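Have you ever opened the fridge, found a cookie you saved, and bitten into something as hard as a roof tile? I have! Last January I left one on a plate overnight, and by breakfast it was ruined. So I started wondering what a food container really does all day (and all night) while it just sits there.

## First, meet the air

Air looks like nothing, but it's busy. It moves in and out of every little crack, and it carries tiny bits of water that are much too small to see. If your food is damp, like bread or a slice of melon, the air slowly carries the water away and the food dries out. If your food is crispy, like crackers, it can go the other way. The crackers soak up water from the air and turn bendy. Yuck!

I do all my food tests at the table, and I like to start with a nice clear spot to work on.
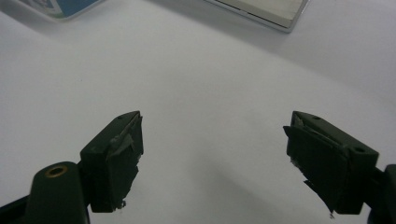 My friend Eirini Stefanou and I tried it with crackers. We put 2 on a saucer and 2 in a box with the lid shut tight, and then we went off to play. The next afternoon the saucer ones bent before they broke. The ones in the box went SNAP, so loud that Eirini's cat, Lalla, ran under the couch.

## So what does the lid do?

A plain lid just rests on top, and air can sneak under the edge. A sealing lid has a softer strip running all the way around, and when you press the lid down, the strip squishes into the gap. Squishy things are great at filling gaps! Then a clip holds the lid down so it can't pop up again.

The box I'm looking at now says LOCK & LOCK on the lid. It has a light blue seal around the rim and a darker blue clip at the front, and the sides are frosty, so you can only sort of guess what's inside.

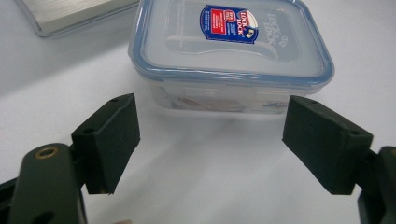

## Try it yourself

You'll need a box with a sealing lid, a paper towel, and a sink.

1. Fold the dry paper towel and put it in the box.
2. Close the lid and press down every clip until it clicks.
3. Hold the box under water and count to twenty.
4. Dry the outside really well, then open it up and feel the towel.

If the towel is damp, check the seal for crumbs. One crumb is enough to let water in, and air is even better at sneaking than water is. Wash the strip, try again, and tell me what you get!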